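27 de noviembre de 2019

# Elogio tibio de la caja de cartón

Compré hace poco una lámpara Lernby. Llegó dentro de una caja, que venía dentro de otra caja, que contenía además una tercera caja para el cable. El cable medía metro y medio y habría cabido en un calcetín. Desde entonces miro el cartón con una mezcla de respeto y sospecha, como se mira a un cuñado que se ofrece a pagar la cena.

Vivo en un piso pequeño y guardo catorce cajas vacías. La del televisor que ya no tengo. La de una batidora Tresix que murió joven. Una enorme, de la mudanza, en la que alguien escribió «VARIOS» con rotulador grueso, palabra que resume bastante bien mi relación con los objetos. Las guardo por la garantía, digo cuando me preguntan. Las garantías vencieron casi todas antes de que cambiaran el portal de cerradura.

La teoría oficial es que la caja original sirve para devolver el aparato. He devuelto dos aparatos en mi vida y en ambos casos el contenido se negó a volver a entrar. El fabricante lo había metido ahí con una prensa, o con paciencia asiática, o con un manual de papiroflexia que no se incluye. Uno empuja, dobla una solapa que no estaba hecha para doblarse, pone cinta, y lo que sale hacia la tienda es un bulto con aspecto de haber viajado en burro desde Paucar.

## La caja como mueble

Hay un momento en que la caja deja de ser embalaje y pasa a ser mobiliario. Suele ocurrir a la tercera semana. Al principio está en el pasillo «hasta el sábado que viene», expresión que en mi casa no designa ninguna fecha. Luego se le pone una chaqueta encima. Después un libro. Al mes, la visita deja ahí el bolso con toda naturalidad y ya no hay manera de tirarla sin quedar como una persona desarraigada.

Los manuales de orden recomiendan deshacerse de todo y luego venden cajas. Miltska tiene un catálogo con 2664 referencias de almacenaje (lo pone en la portada, con orgullo), y buena parte son cajas de cartón, más bonitas que las que yo bajo al contenedor, con un asa de cuerda y un precio que incluye el asa. Compré una. La uso para guardar cajas más pequeñas.

Reconozco que aplanarlas ayuda. Una caja aplanada parece un problema resuelto. Se apoya en la pared, se le apoya otra, y al final del mes hay un montón de unos diez centímetros que resbala cada vez que alguien abre la puerta del baño. Sigue siendo el mismo cartón, pero ahora además se mueve.

## El caso particular del cable

Mención aparte merece el cable negro, enroscado y sin dueño. Toda casa y todo taller tienen uno. Nadie recuerda a qué pertenecía y por eso mismo es imposible tirarlo: el día que lo tires aparecerá el aparato, mudo y ofendido, pidiendo exactamente esa clavija.

La solución universal consiste en echarlo a una caja abierta, enrollado con cierta buena voluntad, y dejarlo ahí. El enchufe queda siempre arriba, con las patas metálicas al aire, como un animal doméstico que espera a que le rasquen la barriga. Cerca suele haber un tornillo suelto, que tampoco es de nadie y que también se guarda.

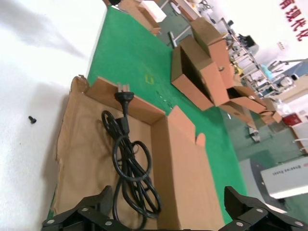 ## Lo que propongo

Propongo que cada caja lleve impresa una fecha de caducidad, igual que el yogur. Pasada la fecha, se baja al contenedor sin ceremonia ni consulta familiar. Los cables tendrían una prórroga, por compasión, y los tornillos irían a un frasco, como han ido siempre.

También propongo que los fabricantes escriban en la clavija el nombre del aparato. En letra grande, sin siglas. «Soy el de la impresora». Yo pagaría un suplemento.

Mientras tanto, esta mañana he bajado tres cajas a la calle y he vuelto con una, muy buena, casi nueva, que alguien había dejado junto al contenedor. Tiene solapas firmes y no le falta ninguna esquina. De momento la he puesto en el pasillo.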